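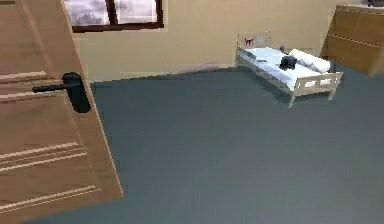

Visit report, Stolthorpe site, 24 September 2022

Fabrice Hoarau runs the simulation cell at Stolthorpe and gave us the morning. The cell trains a mobile manipulator to open interior doors and cross furnished rooms before the policy is loaded on hardware. It consists of two workstations, a render server and a test door bolted to a steel frame.

Each virtual room is kept as a separate file. A door asset has its own hinge axis, damping value and lever spring. The child's bedroom uses a flat grooved slab with a black lever on a tall backplate, plain blue-grey carpet, a white bed and a wooden cabinet. The library held 372 rooms at the time of our visit.

Upkeep takes most of Ludivine Jacquet's week. After any change to the physics engine she replays 200 door openings and compares hinge torque with the stored curves. A drift above 6 percent sends the asset back for repair. The usual fault is a collision mesh that no longer matches the visible lever. The mesh is rebuilt by hand, and the replay is run again.

The steel-frame door is measured each July with a Lemaire torque gauge. Its latch is replaced after 600 cycles. Anatole Besson asked whether carpet friction was measured too. It is set from a table, and Hoarau wants a drag test added before the Nodenton rooms are imported.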